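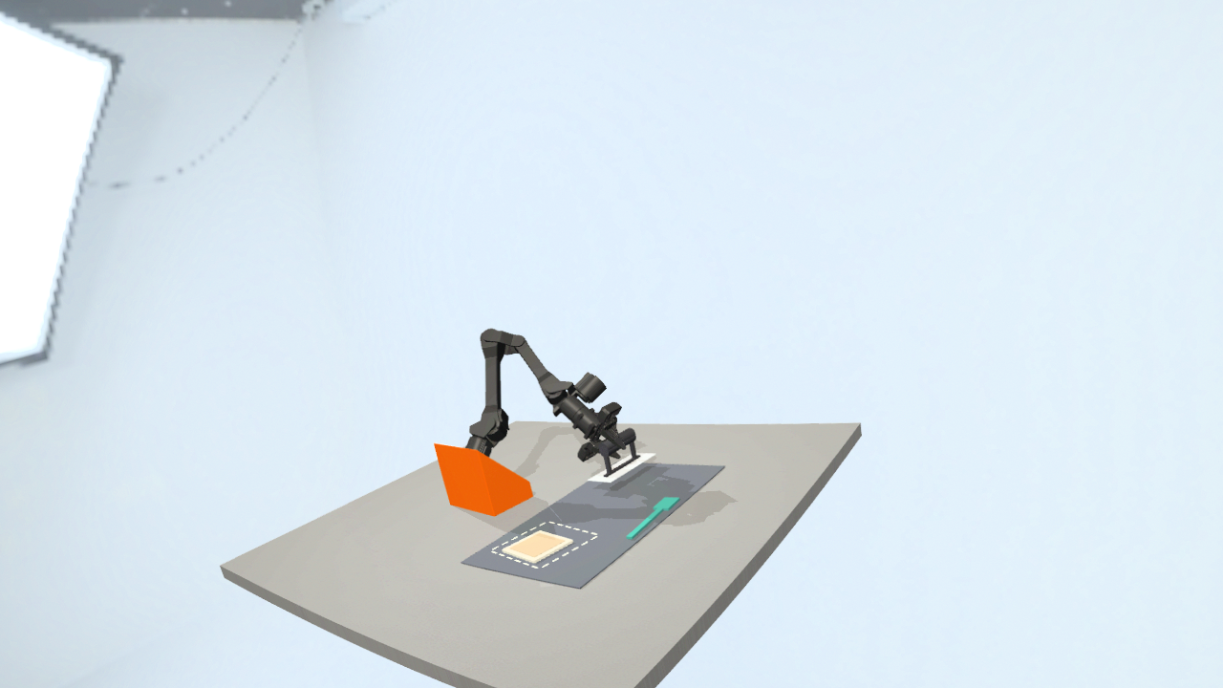

dmarsh_culham

Asked Wednesday, April 28, 2021

White rings on an oiled table, do I have to sand the whole top?

I oiled our kitchen table in February, two coats, and left it alone for a couple of days before we used it. Last week a casserole dish sat on it with only a thin towel underneath and now there are cloudy white marks. The table is oak and the oil was a hardwax type. I have tried olive oil and a hair dryer on low. The dryer helped a little and then stopped helping. Can I fix just the marks or will a patch show?

3 answers

grurkana
Spot repair works fine with hardwax oil. Rub the mark with a gray pad, going with the grain, until the cloudiness is gone. Wipe off the dust and put on a very small amount of the same oil. Wait 18 hours and buff. If it still looks dull, do it again. You may see the patch for a few weeks. Use the same brand if you still have the can, they don't all dry to the same shine.

Also wash the olive oil off first, it never dries and the new coat won't stick over it. Dish soap and warm water, then let it dry overnight.

sowerby_jo
mayonnaise. leave it on 2 hours. worked on my mother's table but that was varnish I think

retar6
I'd second the gray pad. Mine took 6 tries on one bad ring near the end of the table and in the end I did the whole top anyway, so don't be too upset if it comes to that. Put oily rags outside flat to dry, they can catch fire in a pile.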